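Grurix 卓上作業課題 セットアップ手引き
第4章　作業卓の準備と動作確認
改訂 2025年1月29日

4.1 適用範囲

本章は、Grurix班が卓上作業課題に使用するアームの起動前準備、物品の配置、試行、および終了処理について定める。コントローラの初期設定は第3章、収録データの形式は第5章を参照のこと。Drasska競技会の本番会場では会場側の規定が優先し、本章の4.3および4.6のみを準用する。

作業は2名以上で行う。1名は操作、もう1名は非常停止の担当とし、試行の途中で役割を交代しない。新規に加わった部員は、操作担当に就く前に非常停止担当を6回経験すること。

4.2 用語

作業卓：アームの手先が物品に触れる側の卓。
架台側：アームの基部が載る側の台。工具、用紙類はこちらに置き、作業卓へ持ち込まない。
場面：1回の収録単位に対応する物品の配置。Clikico上では場面番号で管理する。
試行：1つの場面に対して行う、開始姿勢から終了姿勢までの一連の動作。

4.3 起動前の点検

1. 架台の固定ねじを目視で確認する。緩みがあれば増し締めを行い、点検表に記入する。

2. アームに沿うケーブルを基部から手先まで指でたどる。結束が外れている箇所、関節の曲がる側に入り込んでいる箇所を直す。

3. 手先のケーブルに余長がある場合は、グリッパを最下点の姿勢にしたときに卓上の物品へ触れない長さにまとめる。
注意：容器の中へ手先を下ろす課題では、指先よりもケーブルが先に内容物へ触れることがある。粒状の材料を扱う日は、この項を2名で確認する。

4. 非常停止ボタンを押し、解除する。Clikicoの状態欄が「停止」から「待機」へ戻ることを確認する。戻らない場合は電源を入れ直さず、第7章の手順に移る。

5. 椅子、鞄、上着をアームの可動範囲の外へ移す。

6. ブラインドの羽根の角度を決め、当日の収録が終わるまで変更しない。
注記：晴天の午前は直射光が縞状に卓へ入る。縞は時間とともに移動するため、同じ場面でも収録時刻によって見え方が変わる。収録メモの「光」欄に「縞あり」「縞なし」「曇」のいずれかを記入する。空欄のままの試行は学習用の集合に入れない。

4.4 場面の組み立て

1. Clikicoで場面番号を呼び出し、配置表を表示する。

2. 背の高い瓶と自立する袋を窓側に置く。トランプ、個包装の菓子など平たい物品は手前側に置く。

3. 青い蓋の容器、缶、キャップ付きの小瓶を中間に置く。缶のラベルは配置表に指定がなければ手前に向ける。

4. 紙ナプキンは「積み」と「広げ」を区別する。配置表の記号Nが積み、Mが広げである。Mの場合、形を整える必要はないが、卓の縁からの垂れ下がりの有無をメモに残す。

5. 粒状の材料を入れた透明容器は、アームから見て手前に障害物がない位置に置く。匙を立てる場面では柄の向きを配置表に合わせる。 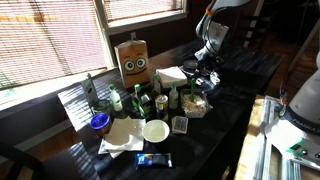 6. 配置が終わったら、手をすべて引き、Clikicoの「場面確定」を押す。確定後に物品へ触れた場合は場面番号の末尾に枝番を付け、確定をやり直す。

注意：食品の包装および容器は物品として登録済みのものだけを使用する。飲食中のものを卓に置いてはならない。登録品の内容物は14日ごとに交換し、交換日を物品箱の蓋の内側に記入する。

4.5 見分けにくい物品の扱い

緑色のキャップをもつ瓶は形と大きさの近いものが複数登録されている。キャップの色だけで名称を付けると、指示文と物品の対応が崩れる。登録名には本体の色、高さの区分（高・中・低）、ラベルの有無を必ず含める。

登録名の書式は次のとおりとする。
本体色_高さ区分_蓋色_ラベル有無
記入例：白_中_緑_有

同じ登録名になる物品が2つある場合は、片方を予備箱に戻す。どうしても両方を使う場面では、末尾に窓側、手前側の別を付ける。

指示文についても同様とし、「緑の蓋の瓶を取る」のような文は、該当する瓶が1本だけの場面に限って使用する。器についても、場面によって紙コップと浅い器を使い分けるため、「白い器」とだけ書いた指示文は受け付けない。

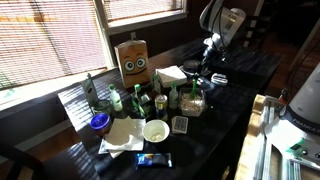 Rawatからは、登録名をいくら細かくしても、操作担当が口頭で「あの緑のやつ」と言ってしまえば非常停止担当には伝わらない、声に出す名前も登録名に揃えるべきだ、との指摘があった。併せて、登録名は長すぎて読み上げに向かないので、末尾のラベル有無は省いてよいのではないか、という提案も受けている。

上記を受け、本改訂から次の手順を追加した。

1. 試行の開始前に、操作担当が対象物品の登録名を読み上げる。ラベル有無の項は、他と紛れない場合に限り省略してよい。

2. 非常停止担当が復唱し、卓上の該当物品を目で確認する。指差しは可とするが、指を卓の縁より内側へ入れない。

3. 復唱と一致しなかった場合は試行を開始せず、配置表に戻る。

4.6 試行

1. アームを開始姿勢へ移動する。2台を使用しない課題でも、動かさない側のアームを退避姿勢にし、ブレーキの状態を確認する。FRANKAの表示があるリンクを目印とし、退避側のリンクが作業卓の上に張り出していないことを見る。

2. 速度上限を「低」に設定する。場面番号を変えた直後の初回は、経験にかかわらず「低」で行う。

3. グリッパを物品の上方まで移動し、いったん止める。指の開き幅を物品に合わせる。

4. 垂直に下ろす。背の高い瓶の間へ下ろすときは、手首の筐体と瓶の口との隙間を横から確認する。

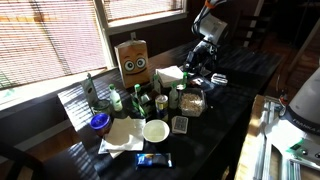 5. 把持後は、まず真上へ引き上げ、周囲の物品の最も高い点を越えてから水平移動に入る。斜めの引き上げは、倒れやすい瓶がある場面では禁止する。

6. 置く動作では、指を開いたあとに1拍待ってから上昇する。待ち時間はClikicoの「解放待ち」で設定する。手動操作の場合も同じ値を目安とする。

7. 終了姿勢に戻し、判定を入力する。判定は「成功」「失敗」「無効」の3種とし、迷った場合は「無効」とする。収録メモに理由を一行で書く。

次の場合は試行を中断する。
・対象以外の物品が倒れた、または卓から落ちた。
・ケーブルが物品に掛かった。
・粒状の材料が卓の縁を越えてこぼれた。
・人が可動範囲に入った。

中断後の復帰では、物品を直す前に必ずアームを待機状態にする。

4.7 粒状材料の課題

浅い透明容器に粒を敷いた課題は、把持対象が粒に隠れるため、通常の場面とは別の番号帯（499番以降）で管理する。番号帯をまたいで場面を複製すると配置表の容器欄が消える不具合があり、Clikicoの次版まで複製機能は使用しない。

準備は次の順に行う。

1. 通常場面の物品のうち、容器の近くに残すものを配置表で確認する。残さない物品は物品箱へ戻す。

2. 粒を平らにならす。定規を容器の縁に渡して引き、山を崩す。ならす作業は慣れないうちは6分近くかかるので、場面確定の時刻から逆算して始める。

3. 容器を位置決めテープの内側に置く。黒い卓面は反射が強く、透明な縁が画像上で途切れることがあるため、位置の基準には縁を使わずテープを使う。

4. グリッパを容器の中央へ下ろし、指先が底に届く前に止める。この高さを下限として登録する。 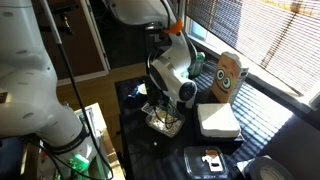
5. 下限を登録したら一度上昇させ、指の間に粒が挟まっていないかを確認する。挟まっている場合は、待機状態にしたうえで刷毛で払う。圧縮空気は使用しない。

6. 指を閉じたまま左右へ小さく動かし、粒を押す抵抗で保護停止が掛からないことを確かめる。停止が掛かる場合は、下限を上げて手順4からやり直す。

注意：下限の登録値は容器ごとに異なる。容器を交換したときは、見た目が同じでも登録し直す。

4.8 終了処理

1. 両アームを退避姿勢にし、コントローラの停止手順（第3章）を行う。

2. 物品を物品箱へ戻す。瓶類は蓋が閉まっていることを確認してから横に寝かせずに収納する。

3. 床および架台側に落ちた粒を回収する。回収した粒は再使用せず廃棄する。

4. 卓面を乾いた布で拭く。洗剤を使った場合は点検表に記入する。

5. 収録メモをClikicoへ転記し、紙のメモは1月分の綴りに入れる。転記の際、「光」欄と「枝番」欄の抜けを再度確認する。

6. ブラインドを下ろし、照明を消す。

点検表の様式は付録Bに示す。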